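How to check a supplier statement against your purchase ledger

By Birutė Sproģis
8/2/26

A supplier statement reconciliation compares what a supplier says you owe with what your own ledger says. It is a basic month-end job, and it gets easier when you do it in the same order each time.
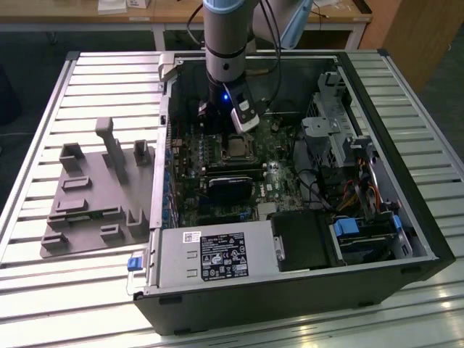 Start with the paperwork. You need the supplier's statement, the ledger account for the same supplier, and last month's reconciliation. Make sure both run to the same date. If the statement stops on the 28th and your ledger runs to the 31st, filter the ledger first.

Write down the two closing balances and the difference between them. At Drivmont the March statement from Barbu showed £241 more than our ledger, so £241 was the figure to explain.

Next, tick off the matches. Work down the statement one line at a time and find each invoice number in the ledger. Match on number and amount together. Amounts alone will catch you out if the supplier bills the same sum every month.

When you have finished, you will have unticked lines on both sides. Sort them under these headings:

Invoices on the statement but not in the ledger. Ask for a copy before you post anything, and check whether it is sitting with a manager for approval.

Payments in the ledger but not on the statement. These are usually timing differences. Note the payment date and check that it clears on the next statement.

Credit notes. Look for these on both sides. A credit promised over the phone does not count until you have the document.

Posting errors. Compare the amounts on any invoice that nearly matches. Swapped digits give a difference that divides by nine, so a gap of £54 is worth checking for this first.

Now set out the reconciliation. Put the statement balance at the top, add or take away each item, and finish with the ledger balance. Ours had four items: a missing invoice for £187, a keying error of £54, and a payment and a refund of the same amount that cancelled out. Give every item a date and a reference – "timing" on its own is no use to whoever picks up the file next.

Post your corrections, then run the ledger balance again. Items that belong to the supplier go back to them in one email with the invoice numbers listed.

Wenceslao Solís, who reviews the files at our Judport office, sends back any reconciliation with an item more than eight weeks old and no note beside it. If you have an old item, write down who you contacted and when.

Save the statement and the reconciliation together under the supplier's name and the month. The person who prepared it should sign it, and someone else should review it before the next payment run.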